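I've been asked for my toast setup enough times now that I'm writing it down. If you've ever stood in the kitchen at 7-something in the morning with a cold slice in one hand and no clean plate in the other, this one's for you.

# How I set up a toast station on a plain table

We moved the toast out of our kitchen last July. The counter in the Illton place is a narrow strip between the sink and the stove, and the toaster lived behind the kettle, which meant dragging it out every morning and shoving it back while it was still hot. I had a white table doing nothing much in the next room, so over it went. It's been there ever since and I like it a lot more than I expected to!

You don't need to buy a thing if you already own a toaster and a table. I did end up getting a toast rack (more on that in a minute).

## What you need

- a table near a wall outlet
- a two-slot toaster
- a toast rack
- one plate per person, kept small
- mugs
- something to drink that doesn't need a faucet, so bottled water or a jug
- a damp cloth

## 1. Pick the spot by the outlet

Start with the outlet and work backward. My first try had the table under the window, which was lovely, except the cord had to cross the doorway and I tripped over it on the very first Wednesday. Plug the toaster straight into the wall, no extension cord, and let the table go wherever that puts it.

Keep it clear of curtains and shelves too. Toasters throw a lot of heat straight up, and the cabinet over our old counter has a brown patch to prove it.

## 2. Toaster at the back, controls where you can reach them

I put the toaster toward the back of the table and keep the front for plates. Look at which side your lever is on. Mine is on the right, so I leave the right side open – if you crowd it with mugs you'll knock one over every time you push the bread down. Ask me how I know.

Pull the crumb tray before you settle it in place. I do mine every 2 weeks and it is always worse than I think it'll be.

## 3. Give the rack its own space

Okay, the rack. I used to think toast racks were for hotels. Then I bought a metal one from Vestirstead (the housewares place by the bus station, they have a good clearance shelf) and now I'm a little evangelical about it. Toast stacked flat on a plate steams itself soggy. Toast standing up in a rack stays crisp on both sides, and you can make a second round while the first one waits.

It does go cold faster, I won't pretend otherwise. If you like your butter to melt all the way in, butter the slice right out of the toaster and skip the rack for that one.

Put the rack close enough to the toaster that you can move a slice over without trailing crumbs across the whole table.

## 4. Plates and drinks

Plates go up front. I like one with a raised rim because crumbs stay put when you carry it to the couch. Set it down before the bread goes in! I can't tell you how many times I've been juggling a hot slice while hunting for somewhere to land it.

Drinks go off to one side, away from the toaster and its cord. A bottle with a screw cap is great for this, just keep the cap on when you're not pouring.

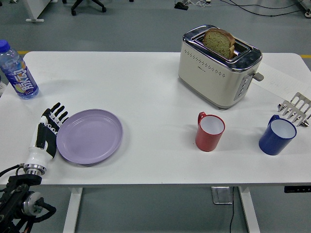 A reader going by Ladefoged wrote in to say that the rack should be warmed first: stand it in hot water while the bread is toasting, dry it well, and the slices keep their heat a good bit longer. I tried it and yes, it helps, though I only bother on weekends. Dry it properly, because a wet rack undoes the whole point.

## 5. Getting the color right

Run one test slice whenever you change bread. The sourdough I buy from Fodau needs a setting higher than sandwich bread, and anything with herbs or seeds in it goes from pale to scorched very fast, so stay nearby and use the cancel button.

If a slice gets stuck, unplug the toaster first and let it cool. Then use wooden tongs. No forks, please.

## 6. Clearing up

Once the toaster's cold, sweep crumbs toward you with a dry hand, then wipe with the damp cloth. Doing it the other way around gives you paste. Mugs and plates go back to the kitchen in one trip, and the rack gets a quick rinse if there's butter on it.

Jam stays in the fridge at our house, so it isn't part of the station. I tried leaving it out for a while and the ants found it.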